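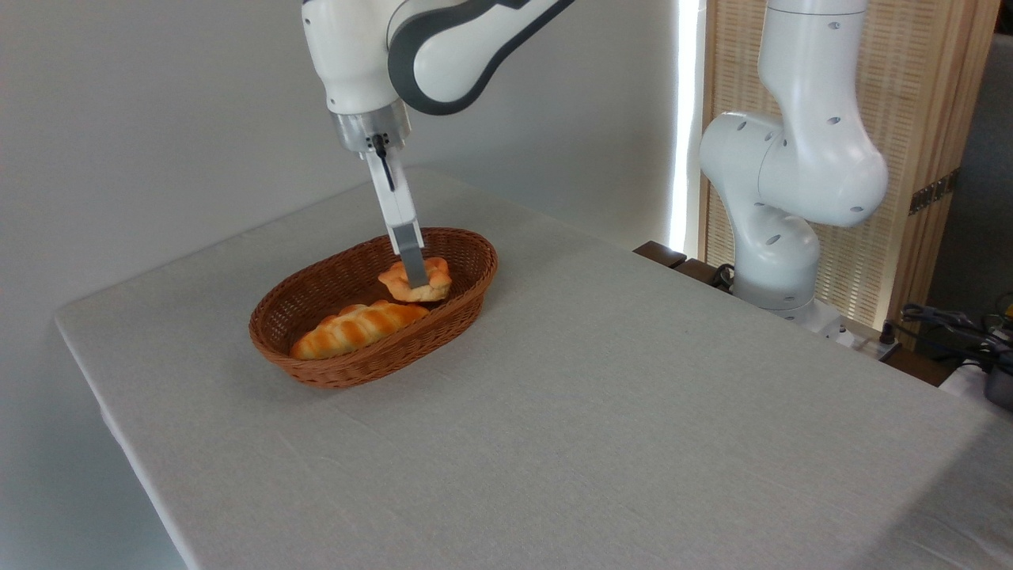 Salcedo Bread Table - README

Version: second pass, 2023-06-12
Kept by: Milagros Requena (layout, bread names), Shafiq Nanayakkara (file tidying, everything with a spreadsheet in it)

Quick notes so people stop emailing us the same three questions. Will be tidied when there's time.

What this is

A picture set of bread on tables. Rolls, plaits, twists, small loaves, in baskets and on boards and sometimes straight on the cloth. 2538 pictures, sorted into 143 table layings. A "laying" is one arrangement of cloth, holder and bread. Move the bread and it's still the same laying. Change the cloth or the basket and it's a new one.

Started as a reference for the Badeo table-setting handbook, which needed to show how bread sits in different holders, then it grew. The handbook only used a handful. Seemed a shame to leave the rest on Shafiq's hard drive.

What's in the folders

layings/ - one folder per laying, numbered, no names. Numbers have gaps where we threw one out. Don't renumber, the spreadsheet depends on it.
sheets/layings.csv - cloth, holder, bread, notes
sheets/breads.csv - our list of bread shapes with a line on each
sheets/old/ - ignore unless you're looking for a mistake we've already made
handbook_picks.txt - the ones that went into the Badeo handbook

Columns in layings.csv

laying: the folder number
cloth: colour first, then feel. "pale grey, linen" / "white, smooth" / "none"
holder: basket, board, plate, bowl, none
holder_shape: oval, round, long, square
holder_note: free text. Weave, rim, handles if any
bread_1, bread_2, bread_3, bread_4: shape words from breads.csv. Never more than 4 kinds in one laying, that was the rule from the start and we only wish we'd stuck to it for the cloths as well
sits: in, on, part in, held
note: anything else

If a cell is blank it means we didn't look yet. If it says "none" we looked. Please keep to this when sending corrections, half of the last batch had to be redone.

Bread words

We're not bakers (Milagros did two years at Imside bakery but says she mostly did the till). So the words go by shape only, nothing about flour or filling or what it tastes like.

twist - short, knotted or coiled on itself, roughly palm sized
plait - long, braided, clear ridges down the length
stick - long and thin, no ridges
round - plain round roll
split - round or oval with one deep line down the middle
loaf - anything you'd slice
other - please don't use other

Twist and plait get mixed up a lot. A plait lying behind something else can look like a twist if you only see one end. Rule we settled on: if you can follow three strands or more along a length, plait. If it curls back round on itself, twist. If you honestly can't tell, look at the rest of the folder, there is nearly always a clearer view.

Colour we don't record for bread. Tried it. "Golden" and "orange" and "light brown" were the same roll seen at different times of day, and Milagros and Shafiq disagreed on some 36 of them before giving up.

Baskets

Most of the layings use a basket of one sort or another, so a bit more on these.

Oval baskets are the easiest to fill. A plait wants to go corner to corner - well, an oval has no corners, but lengthways or on the slant - and then there's a gap left over for a twist or a round. One long and one small looks right in a smallish basket. Two long ones look like firewood.

Round baskets want rounds. Put a plait in and one end climbs up the side. Those are marked "part in" under sits.

Weave goes in holder_note. Words used: criss-cross, straight, open, tight. Rim: thick rolled, thin, none. Reddish brown and plain brown baskets are kept as separate entries, it matters for the cloth matching.

Lining: a cloth or napkin inside the basket gets written in holder_note as "lined". The unlined ones show the weave at the bottom under the bread, which the handbook people liked, so there are more of these than you'd expect from a real tea table.

Cloths

Pale grey linen was the best of the lot. Shows the shadow under the basket nicely and doesn't fight with the bread. White was too bright near the window at Nirville. The checked ones were a mistake, you end up looking at the checks. Still in the set, filter on cloth if you don't want them.

Where a cloth hangs over the table edge we leave it hanging. No ironing after the first afternoon. Creases are not recorded and won't be.

Crumbs

Layings are left as they are, crumbs included. If there are a lot it says "crumbs" under note. Nobody brushed down between pictures, only between layings, and not always then.

Known problems

- Some cloths entered as "gray" and some as "grey". Search for both. Will fix.
- A few boards are down as plates. Flat wooden plates exist, it turns out we own one, so it isn't simply find and replace.
- The oval baskets in the earliest folders have holder_shape left blank.
- bread_2 sometimes repeats bread_1. Means two of the same kind, not a slip. Except where it is a slip.
- "held" under sits was added late. Early layings may have bread being picked up or put down and still say "in".
- Seperate lists for the two table rooms were merged by hand. If a note makes no sense, it probably belongs one row up.
- No pictures of seeded rolls that we're happy with. There are seeded rolls. We're not happy with them.

What it's good for

Picking a holder for a given bread. Looking at how baskets fill up. Teaching table laying - Shafiq's evening group use the folder numbers as a sort of bingo. Sorting practice for anyone learning shapes of bread by eye.

What it's not good for

Recipes. Portion sizes. Anything about freshness, we didn't write down when things were baked and some of the loaves were used for several layings over more than one day. Prices neither. Also not much use if you want full place settings, there are hardly any knives or glasses and where there are they're not listed.

Using it

Free for teaching and for handbooks, newsletters, that sort of thing. Say "Salcedo Bread Table" somewhere near the picture. For anything being sold, write first. If you crop, fine. If you change the colours, say so, the cloth matching goes wrong otherwise and then we get the email.

Corrections

Send a row, not a paragraph. Laying number, column, what it says now, what it should say. Put your initials in the note column. Milagros goes through bread and holder, Shafiq does the rest. Allow a couple of weeks, longer if it's a cloth question as we have to dig the thing out and look at it.

To do

- grey/gray
- fill in missing oval entries
- better line in breads.csv for "split", current one describes a round
- flat plate vs board, decide once and for all
- redo seeded rolls, July probably
- find out who has the long basket

Changes since first pass

Took out duplicates. Added "held". Renamed "braid" to "plait" throughout, apart from the old sheets, which stay as they were. Moved the handbook picks into thier own text file so people can copy the list straight out. Two folders swapped places becuase the numbers on the lids were wrong, the csv has been changed to match.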